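Fernbridge releases Guravura 2, with shared timing for head and wrist cameras

January

Fernbridge has released version 2 of Guravura, its perception and control software for two-armed robots with multi-fingered hands. The release replaces the separate head and wrist camera pipelines of the first version with a single one, and adds a tool for checking recorded sessions before they are used for planning or training.

Guravura 2 stamps every camera image and joint reading against one clock. Where a reading arrives more than 30 milliseconds out of step, the software marks it and the planner leaves it out. The first version accepted such readings without a warning, and users had to find them by hand.

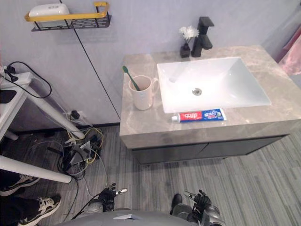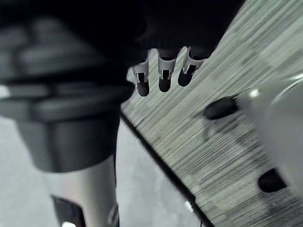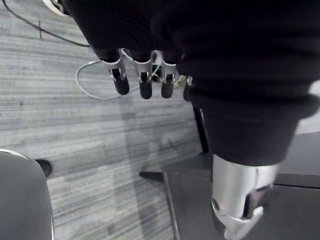 Head and wrist camera views from one session.

Masking is the second main change. A wrist camera sees a good deal of the hand it is fixed to, and earlier software tended to treat those parts as obstacles. Guravura 2 works out from the joint readings where the fingers should be and removes them from the obstacle map. Rigid parts are simple to predict. The ribbed black fabric above the fingers in the last view is harder, as is the thin pale cable looped beside them, and for both the software learns a soft outline during a short set-up routine in which the arm moves through its range.

"A cover does not follow the joint model, so we stopped asking the joint model to explain it," said Joanne Bellamy, who leads perception work at Fernbridge. "The outline is stored with the hand and loaded at start-up."

The session checker, called Flunalov, runs from the command line or in a browser. It lists dropped images, motion blur above a set limit and gaps in the joint data. On the company's own test machine it checks 800 sessions overnight - the previous script had to be started again for each one.

Existing users can move their settings across with the supplied converter. Hand models made for the first version will need the set-up routine to be run again.

Guravura 2 is available to licence holders now.

Press contact: Colin Sowerby, Fernbridge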